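Francine Grewal
Jul 7, 2019

1/ I've had a few messages asking how I got on with learning to knit, so a short thread. I started in January with one ball of grey wool and a library book.

2/ The first scarf was meant to be 30 stitches wide. By the far end it was 141 rows long and a good deal wider than it started. I was picking up extra stitches at the edges and didn't spot it.

3/ The fix was to count at the end of every row until it became a habit. Slow, but it worked. The second scarf has straight sides.

4/ I go to the evening group in Tridelbridge now. It's upstairs at the library and costs £3, tea included. Most people bring their own project. Beginners get a chair near the window — the light is better there.

5/ Wool: I've settled on Lurnach double knit. It splits less than the cheap stuff and the colours match from one ball to the next. The shop in Kolonstead stocks it, the market doesn't.

6/ Next is a hat for my nephew. He's picked orange and grey.
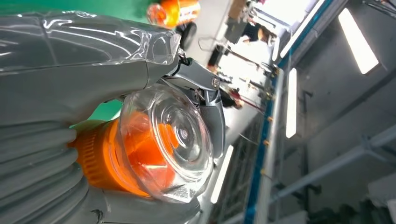 Mostly grey with one bright orange ring. I'll do the hat the same way.

7/ The pattern is 18 rows of rib, then plain up to the crown. I've done nearly all the rib. The orange goes in as a single band just above it.

8/ If anyone has a decent way of hiding the step where the colour changes in the round, please reply — mine still shows.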